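Draklow gripper slip fault

The Draklow gripper slip fault was a recording error in the Draklow hand-held gripper, a device used to collect demonstrations of manual tasks for training robot arms. In affected units the recorded distance between the two fingers drifted away from the real distance over the course of a session. Robot arms trained on the recordings closed too far on light objects, or stopped short and dropped them. The fault was made public in February 2022 by Kolska, the company that sold the grippers. Its extent, its cause and the claim that it has been fixed have all been disputed.

Background

The Draklow is held in pairs, one in each hand. The operator squeezes a trigger to close the fingers, and an encoder in the handle logs the opening. Position in space is worked out separately from printed markers on a cube fixed to each unit. Kolska marketed the arrangement as a way to gather robot training data without a robot, in ordinary rooms and with little preparation. Sales material described the finger reading as "self-correcting," a phrase that was later withdrawn. No document published by the company explains what the correction was supposed to consist of.

The largest known user was Clomska, a contractor that ran collection sessions in offices and rented workspaces and sold the results to arm manufacturers. Its sessions were mostly tabletop work: picking up lids, trays and small containers, moving them and putting them down.

Discovery

The first written report is usually credited to Lizeth Usuga, a test technician at Zapata, which was using Clomska recordings to train a packing arm. In December she noted that the arm crushed thin-walled trays late in a run of tests that it had passed earlier with the same software. The crushing followed the training set in use and stayed when the arm itself was swapped. Usuga then plotted the lowest finger reading in each recording against its place in the session. In sound units the line was flat. In 16 of the units it fell steadily, so that by the end of a session the log showed the fingers closing past the point where the pads meet.

Kolska has said that its own engineers found the problem independently and earlier. It has not released the internal report on which this statement rests, and the notice it sent to customers follows the wording of Usuga's memo closely enough that the claim is not widely accepted.
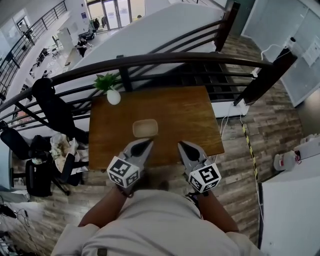

Tabletop work with a pair of hand-held grippers. Each carries a marker cube; finger opening is a separate measurement.

Cause

Kolska attributed the drift to a clamp screw in the handle that allowed the encoder wheel to slip on its shaft. Each hard squeeze moved the wheel by a small amount, always in the same direction. The explanation fits the steady fall seen in the plots. It fits less well with the fact that some units recovered overnight without being opened, which a slipped wheel would not do. Zapata's engineers proposed that warming of the handle played a part. Kolska rejected this but published no temperature measurements. The two explanations are not exclusive, and no outside laboratory is known to have tested either.

The marker cubes were not at fault. Because the cube gives the position of the gripper and says nothing about the fingers, the recorded paths of the hands remained accurate. This probably delayed discovery: replayed on screen, the recordings looked correct, and the routine checks Clomska ran before delivery looked only at the path.

Extent

Kolska's notice listed 3,749 recordings as affected. The figure covers only sessions in which the reading passed below zero, an impossible value and therefore easy to find. Recordings in which the reading drifted but stayed above zero were left out. Zapata discarded every session made with a listed unit, a larger number that it has not disclosed.

Safety

One injury has been linked to the fault. A Zapata worker was struck on the hand by a fragment of a plastic tray that broke in the grip of the packing arm. The guard around the cell had been opened for a tray change, and the company's report blamed the guard procedure first and the training data second. Critics of the report have pointed out that the arm's force limit should have prevented the break whatever the data said, and that the limit had been raised to 60 newtons two weeks before.

Response

Kolska supplied a replacement screw and a software update that asks the operator to close the fingers fully at the start and end of every session and flags any difference. It reported no drift in 31 repaired units. The test sessions were shorter than those in which the fault had appeared, and the company has not said how many squeezes each unit was given. Clomska adopted the closing check but kept its older recordings on sale, with a note in the file header that buyers have described as easy to miss.

See also

Encoder
Calibration drift
Learning from demonstration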